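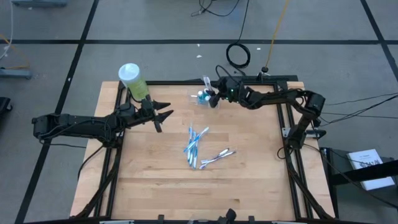 Los cepillos azules y los morados sobre el tablero, con la caja transparente al fondo.

Noviembre es el mes en que vacío el armario del baño. Lo hago siempre igual: lo saco todo, lo llevo a la mesa grande de madera y no devuelvo nada a su sitio hasta que la mesa queda libre. En el baño no hay superficie para extender las cosas y en el suelo acabo pisándolas.

El armario mide 92 centímetros de alto y tiene poco fondo, así que lo que se mete detrás desaparece. Este año han salido dos jabones sin abrir, un cortaúñas que daba por perdido y una factura de la droguería Belkadi que no sé qué hacía allí. También un folleto de Rirnomier con un plano para montar baldas, que voy a guardar.

Los cepillos de dientes son el problema de siempre. Los compro cuando los veo rebajados y luego no recuerdo que los tengo. En la mesa se ven azules con blanco y morados con blanco, y esta vez he decidido separarlos por color: los azules para casa, los morados para el neceser de viaje. Hasta ahora iban todos juntos en un vaso alto y había que mirar dos veces cuál era el de cada uno.

La caja de plástico transparente es baja y en ella he puesto los botecitos de líquido azul verdoso. Antes los tenía de pie en la balda y se caían cada vez que abría la puerta. En la caja se sujetan unos a otros y se saca todo de una vez para limpiar debajo. El bote alto de tapa redonda no entra ahí, va a la balda de abajo, al lado del secador.

Compré la caja en Ilham, la tienda de la esquina, junto con otra más honda para las gasas y las tiritas. Me costaron 12 euros las dos. Tenían también unas con tapa, pero con tapa termino por no abrirlas, me pasó con las de la cocina.

El orden que he dejado, de arriba abajo: medicinas, caja transparente, cepillos de repuesto, cosas altas. Las toallas pequeñas siguen en el cajón. Empecé después de comer y a eso de las 8 ya estaba todo colocado, con una pausa larga en medio para ir a tirar lo caducado al punto de la farmacia.

Me falta poner un separador en la balda de los cepillos - tengo un listón que sobró de la estantería Detthorpe y creo que cortándolo un poco vale. También quiero cambiar la bisagra de la puerta izquierda, que no cierra bien desde el verano. Si encuentro una igual, lo cuento en otra entrada con las medidas.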